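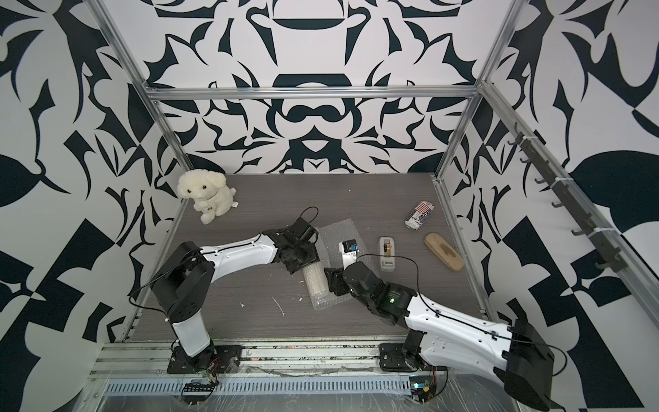

Section 4. Unpacking and Setting Up the Tandura Label Printer

4.1 Before you start

This section covers unpacking, placement, media loading, and the first calibration of the Tandura desktop label printer. Network setup is in Section 5. Driver installation is in Section 6.

Read all of the steps in 4.2 before opening the carton. The printhead is protected by a transit lock and a foam insert, and both must be removed before power is applied.

You will need:
Scissors with blunt tips
A lint-free cloth
One roll of labels (a starter roll is supplied)
One ribbon, if the unit is a thermal transfer model

CAUTION: Do not open the carton with a box knife. The power supply cord is packed directly under the top flaps.

NOTE: If the printer has been stored or shipped below freezing, leave it in the closed carton at room temperature for 4 hours. Condensation on the printhead can cause permanent damage when the unit is switched on.

4.2 Unpacking

1. Set the carton on a flat surface with the arrows pointing up.
2. Cut the tape along the center seam and fold the flaps back.
3. Take out the accessory tray. It holds the power supply, the power cord, the USB cable, the starter roll, and the cleaning pen.
4. Grip the printer by the recesses on both sides of the base and lift it straight up. Do not lift it by the cover or by the media door.
5. Remove the end caps and the outer bag.
6. Unwrap the power supply. It ships in its own layer of bubble wrap.
7. Check the contents against the packing list taped inside the left flap.
8. Inspect the case for cracks and the media door for free movement.

If any part is missing or damaged, stop here and contact the dealer. Keep the carton and all packing material until the claim is closed. Units returned without the original end caps are not covered against transit damage.

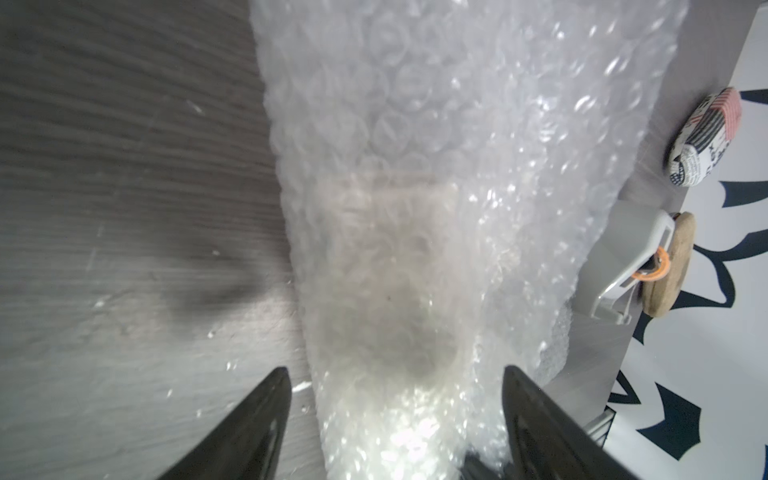 Myroslav Nazarenko

4.3 Choosing a location

Place the printer on a level surface that does not shake when the cutter operates. Leave 4 inches of clearance behind the unit for the cable bend and enough room above it to open the cover fully.

Keep the printer away from:
Direct sunlight, which can confuse the gap sensor
Heating vents and humidifiers
Motors, welders, and other sources of electrical noise
Shelves that collect paper dust

The power outlet must be within reach of the supplied cord and easy to get to. The front switch does not disconnect the printer from the line.

4.4 Removing the transit lock

1. Press both cover latches and raise the cover until it clicks.
2. Pull the orange foam insert toward you. It should slide out without force.
3. Turn the transit lock counterclockwise until the slot lines up with the open padlock mark.
4. Lift the lock out and store it in the clip under the cover.
5. Lower the printhead by hand and check that it springs back.

CAUTION: Do not touch the narrow dark line along the underside of the printhead. Skin oil shortens its life. If you touch it by mistake, clean it with the supplied pen and wait 2 minutes before closing the cover.

4.5 Loading labels

1. With the cover open, spread the roll holders and hold them apart.
2. Place the roll so that the labels feed from the top, printed side up.
3. Release the holders. The roll must turn freely.
4. Pass the end of the web under both guides and over the platen roller.
5. Slide the guides in until they touch the edges of the liner, then back them off slightly.
6. Close the cover and press down on both sides until the two latches catch.

NOTE: Rolls wound with the labels on the inside must feed from the bottom. Gundach synthetic stock is always wound this way, including the rolls sold under the older Sarkik part numbers.

Guides that are set too tight cause the web to buckle. Guides that are too loose let the print drift to one side over the length of the roll. If you see drift, correct the guides first. Do not change the left margin in the driver.

4.6 Loading ribbon (thermal transfer models only)

1. Open the cover and push the full ribbon onto the rear spindle until it snaps in place.
2. Push the empty core onto the front spindle.
3. Draw the leader under the printhead and attach it to the core with the adhesive strip.
4. Turn the front gear away from you until the leader has passed the printhead and the ribbon lies flat.

Wrinkles at the edge normally disappear after a few labels. If they do not, see 9.3, Ribbon tension. The ribbon must be wider than the liner. A narrower ribbon exposes the printhead to wear along the uncovered part.

4.7 First power-up and calibration

1. Connect the power supply to the printer, then connect the cord to the outlet.
2. Leave the USB cable disconnected.
3. Press the power switch. The status light blinks amber during the self-test and turns steady green when the test is complete.
4. Hold the FEED button until the light blinks twice, then release it.
5. The printer feeds several blank labels while it measures the gap. Do not pull on the web.
6. Press FEED once. A single label should stop with its edge at the tear bar.

If the light turns red during step 5, open and close the cover and repeat from step 4. Error 13 on models with a display means the sensor found no gap within the maximum label length. Check that the media type is not set to continuous.

4.8 Test print

Hold FEED and press CANCEL to print the configuration label. Compare it with the settings below.

Darkness: factory default
Resolution: 200 dpi
Media type: gap
Tear-off offset: 0

Write the firmware version from this label on the inside back cover of the manual. Antoniuk service centers ask for it when a case is opened.

4.9 Changes to this section

The March revision corrected the direction of rotation in 4.4, step 3, and added the note on inside-wound rolls. Ribbon loading was checked on both spindle types by Isamu Aoki. Units with the older gray spindles need a firm push in 4.6, step 1, and may not give an audible snap.

Continue with Section 5, Connecting to a Network.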